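Imprimer | Envoyer par e-mail

Ticket 300 : Table de la cuisine partagée, « plus rien n'a de place »
Ouvert par : Arif Pathirana
Suivi : Prasetyo Simanjuntak
Site : Wareten, 2e étage
Priorité : moyenne (haute selon le demandeur)
État : résolu, avec réserves

Symptôme signalé

Le demandeur ne peut plus poser une assiette sur la table en bois clair sans déplacer d'abord quelque chose qui n'est pas à lui. Il précise qu'il a essayé de manger debout, puis sur le rebord de la fenêtre, et qu'il estime avoir passé l'âge. Problème apparu en juillet, juste après le retour des cartons de l'atelier Jullar, dont chacun s'était engagé à reprendre sa part.

Première vérification

Je demande à Arif s'il a essayé de ranger. Réponse : « Oui, dans le bac vert. » Le bac vert contient donc une fourchette, ce qui est un début.

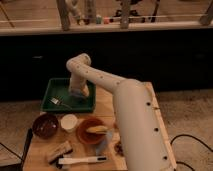 Bac vert, bols et petite vaisselle. La brosse à manche blanc est devant, à côté du bloc de bois.

Constat : la vaisselle se tient plutôt bien. Le bol brun foncé, la petite tasse blanche et le bol orange sont alignés devant le bac, et je ne vois rien à leur reprocher. Le bol orange héberge par contre une chose jaune, oblongue, du genre éponge. Je rappelle qu'un bol dans lequel on range une éponge cesse assez vite d'être un bol. Le bloc de bois n'a été réclamé par personne. J'ai interrogé l'étage entier et obtenu trois « ah, c'est pas à Lubis ? ». Lubis, consulté, pensait que c'était à moi.

Actions tentées

1. Message sur le canal commun demandant à chacun de récupérer ses affaires. 38 destinataires, 2 réponses, dont une pour signaler une faute d'accord dans mon message. Corrigée.

2. Étiquette « à trier » collée sur une boîte vide posée près de l'évier. La boîte a disparu dans l'après-midi. L'étiquette est restée, collée à l'évier.

3. Définition d'une règle simple : ce qui sert à manger reste à gauche, ce qui sert à nettoyer part sous l'évier, ce qui sert à décorer ou à jouer retourne dans le carton Grorkisari. La règle a été approuvée à l'unanimité des présents, c'est-à-dire Arif et moi.

4. Application de la règle. C'est là que les choses se compliquent. Le côté gauche ne pose aucun souci : bac, bol, tasse, chacun a compris. Mais dans quelle catégorie mettre un épi de maïs couché en travers d'une assiette orange ? Arif plaide pour « manger », je plaidais pour « jouer », et nous avons eu à ce sujet un échange dont je ne suis pas fier. La spatule bleu clair, elle, a un pied dans l'assiette et l'autre sur la table, comme quelqu'un qui hésite à partir. Le fruit couleur pêche attend tout seul à droite, et le raisin occupe le devant avec l'assurance d'un locataire ancien. Quant à la petite plante en pot, aux feuilles longues et pointues, nous l'avons déclarée hors catégorie. Elle ira à la fenêtre, à l'endroit où Arif mangeait.

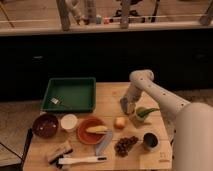

Résolution

Carton Grorkisari descendu du haut de l'armoire et ouvert à droite de l'évier. Le raisin et le maïs y vont, sur décision du suivi (moi). La fourchette garde le bac vert, qui devient officiellement le bac à couverts. Il lui faudrait des collègues : si vous avez des couteaux chez vous qui portent le nom de l'étage, ils peuvent rentrer, aucune question ne sera posée.

La petite tasse noire reste sur la table jusqu'à ce qu'on retrouve son propriétaire. Passé ce délai, elle deviendra la mienne.

Réserves : le bloc de bois. Ticket séparé à ouvrir par qui voudra.

Clôturé le 22 août 2025, P. Simanjuntak

Imprimer | Envoyer par e-mail

Commentaires (3)

Arif P. : Je maintiens pour le maïs. Sinon merci, j'ai mangé assis à midi.

Lubis : Le bloc n'est toujours pas à moi. Par contre la brosse, peut-être. Elle a un bout noir ?

P. Simanjuntak : Oui, au bout opposé au manche. Elle est sous l'évier, viens la chercher avant que quelqu'un la range dans un bol.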